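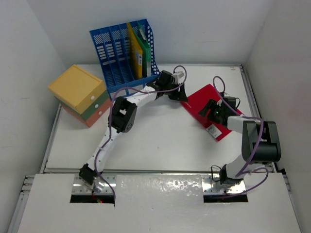 My planner treats each arm as if it owned the table, and I'm trying to work out how much of it I need to throw away. I have two arms sharing one workspace, with one planning process per arm, both using Vomeo as the planning library, and a small script on top that hands out jobs. The job I care about is tidying a folder into a file organiser at the back. For most of the reachable space the arms never meet, so the simple arrangement works nicely. Then we get to the red folder, with the right gripper directly over it and the left one by its upper-left corner, and the whole thing turns into two people trying to get through a doorway at the same time. Each process sees the other arm as an obstacle, both decide the way is blocked, both stop, both replan, and then (this is the maddening bit) they both find the same gap and set off for it together.

What I do at the moment is this. Each planner publishes the joint positions of its arm, and the other one turns those into a set of padded boxes and drops them into its own collision world. It does this at the start of every plan and again at 10 Hz while the plan is running. If a box touches the remaining path, the arm halts and asks for a new plan. I log all of it, so I can see the stops quite clearly, and in the last one I looked at there was a gap of 266 ms between the arm position being read and that position being used in the check. I'm sure that isn't helping, but I don't believe it explains all of it, as the arms still do their doorway dance when I slow everything right down.

Things I have tried so far: making the padding smaller (fewer stops, but I got frightened and put it back), making the padding bigger (they never get near the folder at all), and adding a random wait before replanning. The random wait does break the tie in the end, but it can take ages, and it makes the logs horrible to read as no two runs look alike.

I would very much like to keep the two processes separate, because they are easy to restart and easy to test on their own. Is there a sensible middle way, or do I have to bite the bullet and plan for both arms as one big robot? I'm reasonably happy in Python and get by in C++. The driver underneath is Zerkton's and I would rather not touch it if I can help it. Thank you for reading all that, I know it's a lot!

Posted by muddlebench, February 7, 2026

gearsandgravy

Have you tried just giving the left arm priority? Put a flag in the config, and if left is moving then right waits. It worked for me with two arms and a tray. I wouldn't bother with anything cleverer until that has failed.

Also check your joint limits are right, I once spent an entire evening on something like this and it was a wrong sign in the elbow.

Comment from muddlebench: Thanks! Limits look fine. A fixed priority was my first thought too, but for the folder I do need both arms near it at once, so if right waits until left has finished moving, left ends up parked by the corner and right is still blocked by it. I might be misunderstanding how you did yours.

Comment from gearsandgravy: ah no, mine only ever had one arm in at a time. ignore me then

plumb_and_level

You can keep your two processes, and I would, for exactly the reasons you give. I've had a similar pair running on the Stinton bench at work for a good while now and I went through much the same stages, including the random wait, so you have my full sympathy there.

Your real trouble is that each planner is told where the other arm is, and never told where it is going. A position turned into boxes is a fair picture of an arm that's standing still. For an arm in the middle of a move it is already old by the time you use it, and your 266 ms makes that worse. But as you spotted yourself, slowing down doesn't cure it, because even a perfectly fresh position doesn't tell you that the other arm is about to swing through the same gap. So please do fix the delay, but fix it second.

What I'd do first is put a very small third process between the two planners. I call mine the booking desk. It does no planning whatsoever. It holds the path each arm has been given permission to follow, with times attached, and it answers one request at a time. It goes like this.

An arm that wants to move asks the desk for the other arm's booked path. It plans against that whole path, with the times, and against the final pose as well, since the other arm will be sitting there afterwards. Then it sends its own timed path back and asks for it to be booked. The desk checks that the other arm's booking hasn't changed in the meantime. If it hasn't, the path goes in the book and the arm may set off. If it has, the desk refuses and the arm plans again against the new booking. As only one request is dealt with at a time, somebody always gets there first, and the tie you keep seeing can't happen in that form.

The check for "has it changed" should be a plain version number. Every booking gets the next number up, and a request has to quote the number it planned against. Don't compare the paths themselves. I did, and rounding made two identical paths look different and I had refusals all over the place that made no sense.

If an arm has to stop early for any reason, it must tell the desk, and the desk must replace the booking with "standing still, here, until further notice". Miss this out and the other arm will carefully avoid an arm that isn't there and drive into the one that is. Keep your 10 Hz check running too, at its present padding, as a safety net underneath. It should hardly ever fire once the desk is doing its job, and when it does you'll have something worth looking at.

That leaves the case you raised in the comment above, where left is parked by the folder and right can't get in. No amount of booking will solve that one, as the arm is simply in the way of the goal. I handle it in the job script. Where two arms must work close together, I choose the pair of final poses together, check that pair against itself for collisions, and only then let the planners work out how each arm gets to its half. Choosing two end poses is a much smaller problem than planning two whole motions, and you can do it in Python without it feeling slow. For your folder I'd work out a list of places to hold it for each gripper, try the combinations, and throw out any pair where the wrists or forearms touch. Remember to carry on past the grasp and do the same for the end of the carry at the organiser, or you'll have a lovely grasp that can't be put away. Once both grippers are holding the folder you do need to plan the pair as one, because the folder ties them together, but that is one stretch of the job and the rest can stay as it is.

As for the delay, look at where the timestamp is put on. Ours was being added when the message reached the planner and not when the joints were read, so the log looked much healthier than the truth. After moving the stamp, and taking out a queue that was politely saving up old positions for us, we measured 92 ms, and I've been content to leave it there. Set the queue length to one and throw old messages away.

Comment from muddlebench: This is wonderful, thank you. The version number idea alone has made the penny drop. One worry: what happens if the desk itself falls over halfway through a move?

Comment from plumb_and_level: Both arms finish what they have booked and then stay put, as they can't book anything new. When the desk comes back it starts with an empty book and asks each arm what it is doing before it will grant anything. Do test that on purpose, in simulation, by killing it at awkward moments.

tidy_quaternion

The other reply covers the main part well, so I'll only add something on testing. Record the requests and replies at the desk and write a little replay tool that feeds them back in the same order. Our replay file has 2,787 requests in it by now, built up since October, and each one came from a real run or a simulated one. We run it after any change to the planner settings. It doesn't prove the arms are safe, and I wouldn't lean on it for that, but it does tell you quickly when a change has turned a path that used to be granted into one that's refused.

Fix the random seed in the planner while you do this, or you'll be chasing differences that have nothing to do with your change. And I'd keep the seed in the log beside the version number, so you can rerun one bad case by itself.

If you do decide later to plan everything as one robot, the Heydari examples for two arms are readable enough, though they assume both arms share a clock, so check that before you copy anything out of them.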